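Workshop > Builds in Progress > Hand-held gripper, second version

Print this thread | E-mail this thread

yawen_tam
21 May 2019
Version two of the hand gripper is together! New dark gray fingers on white plates, and magenta ribbed pads on the inside faces. I love these pads – they give way just enough. Cost so far is 91 dollars, mostly screws and misprints.

Gitau A.
Looks great, but I'd drop the ribs. Flat rubber has more contact on a smooth bottle.

yawen_tam
Tried flat on version one and it slid on anything round. Ribs stay :)

Gitau A.
Then your flat rubber was too hard. I got 248 grabs out of one pair on my Erkik arm before they peeled.

stella_m
I'm with Ya-wen on this. Do the finger plates take the Lyimo hole spacing? I have a bag of spare mounts.

yawen_tam
Nearly! Two of the holes need opening up. Next I want to try drink bottles, the full ones with a screw cap, and go in with the fingers wide open and angled in a little.
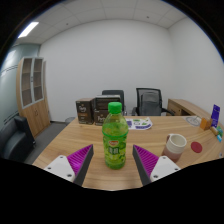 After that, mugs – handles scare me more. Files go up once I fix the left plate.

Recent threads
Banlow servo buzzing at rest
Printing soft pads without strings
Clevamham open bench night, who's in?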